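Word list and notes for sorting household waste, kept as plain text files. The list covers what people in Drondgate put out at the curb and what the hauler there calls each thing. Last full pass: 26 June 2020.

# drondgate-sorting-words

## What is in it

- `items.csv`: roughly 4000 rows, one item name per row
- `streams.csv`: the names of the pickup streams, with the older names next to them
- `notes/`: short text notes on items that cause trouble

Each row in `items.csv` has these columns:

| column | meaning |
|---|---|
| `name` | everyday name, lower case, singular |
| `also` | other names, split by semicolons |
| `stream` | a key from `streams.csv` |
| `rinse` | `y`, `n` or blank |
| `source` | `ura`, `usum` or `own` |

## Sources

The first 2000 rows came from the Ura leaflet, typed in by hand. The Usum list was merged later and has its own spelling habits ("carboard" shows up in many rows and has been fixed). Rows marked `own` were added for this list and match neither source.

Where Ura and Usum disagree, the Ura stream is kept and the Usum one goes in `notes/conflicts.txt`. Most conflicts are over lids, foil trays and cartons with a spout.

## Known problems

- "Tin" and "can" are still mixed. A drink can is under `can, drink`, a food can is under `tin, food`.
- Pails, tubs and bins made of hard plastic have 3 different streams depending on size. The size limits are missing.
- Blank in `rinse` means not checked. Do not read it as `n`.
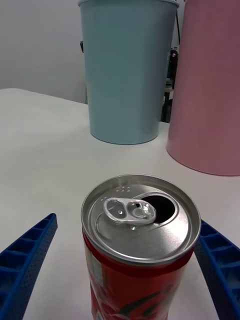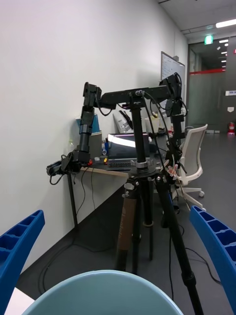
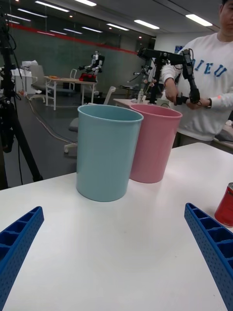
## Loading

The files are UTF-8 with Unix line endings. Fields with commas are quoted. The Fujimoto loader in `tools/` reads them in one go and stops at the first bad row:

```
python tools/fujimoto.py items.csv streams.csv
```

It needs Python 3 and nothing else.

## Changes

Version 2 renamed `wash` to `rinse` and dropped the price column. The next pass is planned for September, after the new leaflet is out. Send fixes as a diff against `items.csv`, sorted by `name`.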